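Workshop Notes > Opinion > Hands and Grippers

Search this site Enter keywords Go

In Praise of the Gripper You Hold Yourself

By Elvira Zapata

4 min read

I have spent a good part of my working life choosing grippers for other people, and I would like to make a case that will sound a bit backward coming from someone in my line of work. Before you bolt a new gripper onto an arm, before you open the controller manual and lose your afternoon to it, you ought to hold the thing in your own hand and try to pick something up with it.

My friend Yaneth Arango disagrees with me, and we have had this argument over more cups of coffee than either of us should be drinking. Her view is that a person's wrist is too clever. You tilt a little, you ease off a little, you come at the cloth from the side without ever deciding to, and then you give the gripper credit for all of it. She would put every candidate on the same arm, run the same motion 200 times and read the results off a sheet. I have a lot of respect for that, and when we compared the Nellerov fingers with the Marulanda ones last September, it was her sheet that went to the customer. The Marulanda pair managed 78 of its first hundred picks on folded towels, and I couldn't have told you that from feel.

But I could have told you why it missed the others! With the handle in my palm I could feel the pads skate across the cloth before they closed, and I knew inside of two minutes that the tips were meeting a hair too late. The arm only reported a miss. We changed the spacing that same evening, and I still think it would have taken us a week of staring at numbers to get there.

The other thing I love about a hand-held tool is that it goes where people live. An arm wants a bench and a cage and somebody to fuss over its cables, so we end up testing on a nice flat table with nice square blocks, and then we are all terribly surprised when the customer's house is full of quilts. Bedding is a wonderful teacher – it sags, it bunches, it hides its own edges.

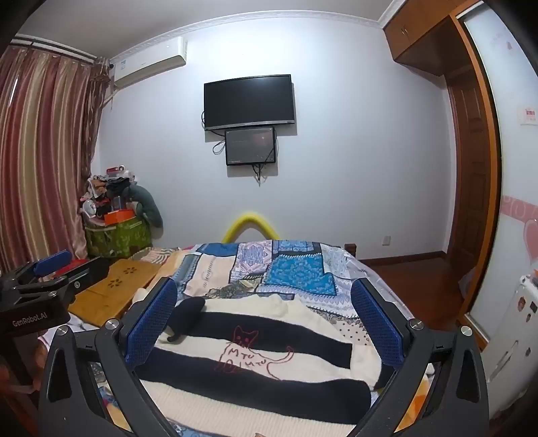 Soft pads earn their keep on that kind of material, and textured ones more so in my experience, though I know people who swear by smooth silicone and wash it religiously. What I'd ask of anyone buying this year is to spend one day with a blanket before spending any money on the arm. Yaneth can have her 200 runs afterward, and I'll gladly bring the coffee.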